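Mamani Undermount Sink, Charcoal

The Mamani is the sink we get the most mail about, and after cooking over one at home for a year I completely understand why! It's deep, it's dark, and it swallows a stockpot without a fuss. The color goes all the way through the material, so a nick from a dropped knife stays the same charcoal as everything around it.

Oriana Lagos drew the first version for the Vudbridge line. She wanted a flat floor that still drains, and it took 11 trial molds before the slope was right — you can stand a wine glass on it, and the rinse water still finds its way out.

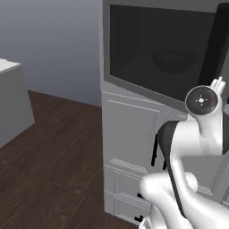
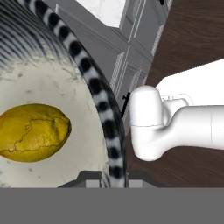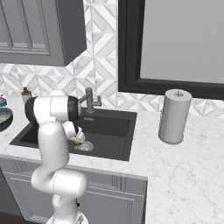 The drain takes any standard strainer or disposal flange. Ours comes with the Alter basket strainer, which lifts out with one finger and can go in the dishwasher. If you have the older Ganadton strainer, keep it! It fits too.

Cleaning is easy. Dish soap and a soft sponge will handle most days. Hard water leaves a pale film on any dark sink, and a wipe of white vinegar takes care of it (rinse well after). Skip the steel wool, please.

A few things to know before you order. The sink is heavy, so have a second person there on installation day. Cut the counter from the paper template in the box and check it against the sink itself before you touch a saw. Fiifi Kwofie wrote the new instructions, and they're wonderfully clear, especially the page on clips.

Item number: 2033
Color: Charcoal
Mount: Undermount
In the box: sink, strainer, clips, template, instructions
Price: $400
Matching cutting board sold separately. The next batch ships in October.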